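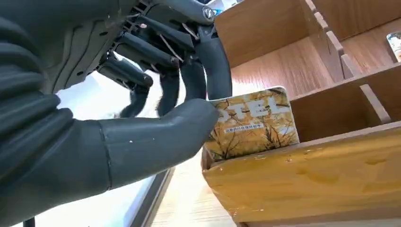
Morena reckons the bat sensor is reading late again, she said so before I'd even got the cage open Monday. Checked the log, she's right. 356 swings in, 154 of them tagged after contact. No good for the coaches.

Swapped the Zavix clip for the old one, moved it up the handle a bit. Nazareno hit off the tee, then soft toss. Timing better on the tee, toss still iffy. Grip tape keeps liftng.

To do: new tape. Re-run 5 sets with Pin-yu batting left. Ask Donati re firmware, they still havent answered. Net has a hole near the 4 m mark.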